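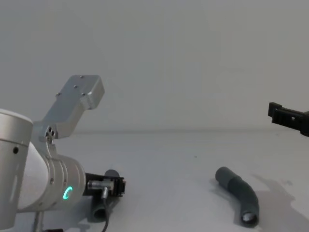

White tabletop, white wall.

Beltico desks and wall paint - common questions

Does the matte white need a primer?
On bare drywall, yes. One coat, let it dry overnight. Over old paint that's in good shape you can skip it. Dark colors underneath - prime anyway, or you'll be doing three coats.

How far does a can go?
340 square feet, one coat, smooth wall. Textured walls eat more. Buy the extra can now, batches vary a little.

Is the Miyazaki white the same as the Dotedia white?
No. Miyazaki is cooler, slight gray in it. Dotedia is warmer and looks yellow next to a cool white desk. Get both sample cards before you order, we cant take back opened cans.

Will the desktop and wall match exactly?
Close, not exact. Different finishes pick up light differently. Most people stop seeing it after a week.
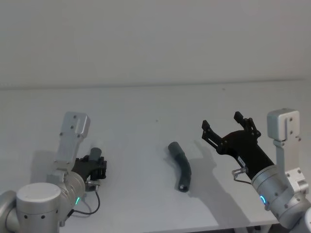
CLEANING AND CARE

What gets marks off a white top?
Damp cloth, drop of dish soap. Ink - rubbing alcohol on a cotton pad, test a corner first. No scouring powder, it dulls the finish and that's not covered.

Can I put a hot mug on it?
Use a coaster. Rings from heat dont come out.

Scuffs on the matte wall?
Dry sponge first, very light. Rubbing hard leaves a shiny patch. If it's bad, touch up with a small roller, not a brush.

ORDERS

How long is delivery?
Paint ships next morning if you order before noon. Desktops take 20 days, longer in December. The Brultus legs ship seperately so you may get two boxes on different days.

What does a sample card cost?
Nothing, up to four. After that we charge postage.

Top arrived chipped, now what?
Keep the box. Send us a photo of the chip and the label - we'll swap it, no need to ship the old one back until we ask.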